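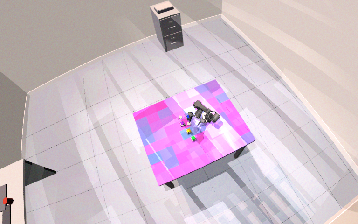 4. Preparar la escena de simulación antes de tocar el brazo de verdad

Sabemos que a estas alturas, con el brazo ya atornillado al banco del taller, lo que apetece es enchufarlo y verlo moverse. Aguanten un poquito más, que una tarde en el simulador ahorra muchos disgustos (y algún que otro dedo de la pinza). Este capítulo da por hecho que ya tienen instalado Hestus y que el archivo del brazo se abre sin errores, como se explicó en el capítulo 3.

4.1 Cargar la habitación

1. Abran Hestus y elijan la escena «Lundum». Es la habitación de suelo gris embaldosado, con el archivador al fondo y la mesa de cuadros rosas, lilas y azulados. El estampado de la mesa parece un capricho, y un poco lo es, pero lo hemos dejado así a propósito: si la pinza aprende a encontrar los cubos sobre un fondo tan movido, el tablero liso de casa le resultará mucho más fácil.

2. Esperen a que terminen de cargarse las luces y las sombras. En portátiles antiguos puede tardar hasta 80 segundos, y durante ese rato la ventana no responde. No la cierren, por favor.

3. Comprueben que el brazo aparece sobre una esquina de la mesa, con los eslabones plegados y la pinza apuntando hacia abajo. Si lo ven estirado del todo, pulsen «Reposo» y vuelvan a mirar.

Nota: si el brazo se hunde en el tablero, casi siempre es que la altura de la base quedó a cero. Corríjanla en la pestaña «Montaje» y guarden antes de seguir.

4.2 Colocar los cubos

4. Dejen los cubos en la posición que trae la escena, más o menos en el centro de la mesa: el blanco, el azul, el oscuro, el amarillo y el verde, en una diagonal suelta. Para la primera prueba no conviene moverlos, aunque den ganas de ponerlos en fila.

5. En «Objetivo», seleccionen el cubo amarillo. Intan Nasution, que escribió esta parte del programa, recomienda dejar el oscuro para el final, pues en las zonas más moradas de la mesa se distingue peor.

6. Pongan la velocidad al 20 % y pulsen «Ensayar». El brazo debería bajar, cerrar los dedos y subir 3 cm.

7. Repitan el ensayo con otros cubos, cambiando solo el objetivo. Si alguno falla, apunten el color y la posición en la hoja del taller. A Darmawan Ismail le vienen de maravilla esas notas para afinar los valores de la siguiente versión, ¡y las lee todas!

Precaución: el simulador permite velocidades que los motores Kwok de nuestro montaje no aguantan. No copien al brazo real ningún valor que no hayan revisado con la tabla del capítulo 2.

4.3 Guardar y pasar al banco

8. Guarden el ensayo con su nombre y la palabra «mesa», en la carpeta compartida de Raltorstead.

9. Antes de conectar la fuente, despejen el banco, recójanse el pelo y las mangas, y tengan la parada de emergencia al alcance de la mano.

10. Carguen el archivo guardado y sigan con el capítulo 5, empezando por el movimiento en vacío, sin cubos.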